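Workshop tips: working alongside the new machines

Tips from the bench, page 6

Most of the tips on these pages deal with glue, hinges and blunt chisels. This one deals with what happens when part of the handwork in a small workshop goes over to machines, and how to keep the place pleasant to work in while it does. We pack and finish small household goods at Padavside, mainly boxes, trays and kitchen racks, and the change has been going on since last August. Some of what follows will suit a bigger place. Most of it was learned in ours, often by doing it wrong first.

Start with the dull job

Pick the job that people are glad to hand over. With us it was filling and closing boxes for the gift orders, 137 to a pallet, the same few movements all day. Wrists got sore and people swapped off it whenever they could. If you start with a job somebody is proud of, such as fitting hinges or matching grain, you will have an argument on your hands and you will deserve it.

Write the job down before you talk to any supplier. Put in the bits that seem too small to mention: turning the box to face you, nudging a sachet so the lid will shut, wiping a thumb mark off the lid. Our first list had six steps. The one we ended up with ran over two pages, and the small steps were the ones that caused trouble later.

Show the work with the grippers in hand

A machine that learns from people needs people who know the job. Give the showing to your regular packers and pay it at their normal rate or better. It takes practice to work through a pair of jaws when you are used to fingers, and the first hour is slow for everybody. 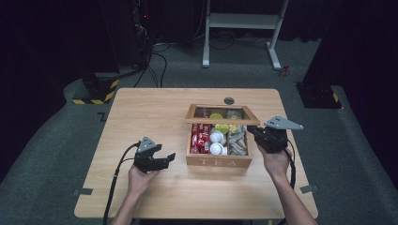 The tea box, lid up, with a gripper in each hand.

Clear the table of everything except the item being worked on. Stray tape, pencils and mugs find their way into the work, and then you have to do it over. Keep a tray on a shelf behind you for the bits that are waiting their turn.

Roll your sleeves up or wear short ones. A loose cuff catches on a lid, and a long one hides what the hands are doing. Rings and watches go in a saucer by the door. We use an old one with a chip in it so that it doesn't get taken off to the kitchen.

Let cables hang down on your own side of the table and leave plenty of slack. A tight cable pulls at the wrist and you will start to hold your arm oddly without noticing. If you find yourself hitching your shoulder up, stop and pull more through.

Mark the floor. Small bits of dark tape at the table legs mean the table can be put back in the same spot after cleaning. Cloth tape comes up off carpet more cleanly than the shiny sort. Peel it slowly and press it flat again if a corner lifts.

Work at the pace you would use for a careful customer. People tend to rush when they know they are being recorded, and then the rushed way is what gets learned. Two good runs are worth more than a dozen hurried ones.

Looking after hinged boxes

Boxes with a lid on small hinges are the fussiest things we handle, whoever or whatever is doing the handling.

Check the lid stays up by itself before you begin. If it drops, one of the hinge screws has usually backed out a little. A quarter turn with a small screwdriver is enough, and if the hole has gone slack, pack it with a sliver of matchstick and a spot of wood glue. Leave it overnight.

Fill from the back to the front so that you aren't reaching over what you have already put in. Flat packets go in upright, like cards in a drawer. Foil ones slide about more than paper ones, so pack them a little tighter. Leave room for a fingertip at one end of each row or the customer won't get the first one out without tearing it.

Clean a clear lid panel with a dry microfibre cloth. Spray cleaner creeps under the edge of the frame and leaves a mark that is a nuisance to shift. If you must use something wet, put it on the cloth and keep it away from the joint.

Grip the wood and keep off the panel. This goes for hands as well as jaws.

Look over the jaws each morning

The gripping ends need the same sort of look you would give a plane or a saw before using it. It takes a minute with a cup of tea in the other hand.

Run a finger along the flat of each pad. You are feeling for grit, dried glue or a burr of plastic. Any of these will leave a line in soft wood, and you won't see it until the oil goes on. A burr can be taken off with a sharp craft knife held almost flat, then a couple of strokes with fine paper, 240 grit or finer.

Close the jaws gently on a strip of newspaper and pull. It should drag evenly from one edge to the other. If it slips at one side, the pads aren't meeting square and the screws want looking at.
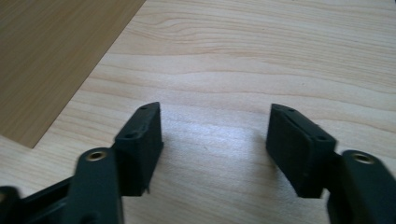

Don't overtighten anything that goes into a brass insert. The brass will take it but the plastic around it may not, and once an insert starts to turn in its hole the part is usually finished. Finger tight and then a small nip with the key is plenty. If a screw keeps working loose, use a drop of the weaker sort of thread lock, let it cure away from the bench, and wipe off any that has run.

Keep spares. We have a biscuit tin with a set of pads, a few screws of each size and the right key taped inside the lid. The key is the part that goes missing, so buy several and paint the ends a bright colour.

Light and the tabletop

Pale tabletops are good to work on because you can see a dropped screw at once. They also throw light back at you. If there is a bright patch in the middle of the table, it tires the eyes and makes it hard to judge an edge. Move the lamp to one side or hang a bit of tracing paper in front of it. Check it again from a sitting position if you do any of the work seated, as the glare moves.

Put a thin board under anything that might scratch. Offcuts do well. Choose one darker than the table so that you can see where it ends, and take the sharp corners off with a sanding block.

Wipe the table down with a damp cloth at the end of the day and dry it straight after. Wax polish makes light things slide when you least want them to.

What changes for the people

This is the part we gave too little time to. We had a good plan for the machines and hardly any plan for the afternoons.

Tell everybody what is changing before the boxes are unpacked. We did it the other way round, and for a fortnight people filled in the gaps for themselves. A short talk at the start of the shift does the job, with the hours and the pay dealt with first.

Say plainly who is being recorded, when, and what is kept. In our case it is the hands and the table. Put it on paper and pin it where coats are hung. Anyone who would sooner not do the showing should be able to say so without losing shifts over it.

Expect the work to get quieter and more fiddly. When the plain boxes went, what was left was the odd sizes, the repairs and the returns. Those take more thought and there is less chat while doing them. Some like that and some miss the old way. We brought back a shared break at half past ten, and it has helped more than the new chairs did.

Don't cut the time allowed for a job just because the easy ones have gone. A day made up entirely of awkward ones is a hard day.

Keep people's hands in. Once a month everyone here packs a pallet the old way. If the machine is off for repair the orders still go out, and the newer staff learn what a well-packed box feels like. You can't check somebody else's packing if you have never done any.

Costs and where we went for things

We set aside 2500 for benches, lighting, tape, spares and the extra hours, and spent some 137 over that, nearly all of it on lamps. Our second-hand tables came from Sirnville and wanted only their tops sanding. Hinges and small brass fittings are from Babić, who will sell you a handful without a minimum order. The thread lock and cloth tape are from Hondness, where the trade counter shuts at four.

Next page: getting tea stains out of unfinished wood.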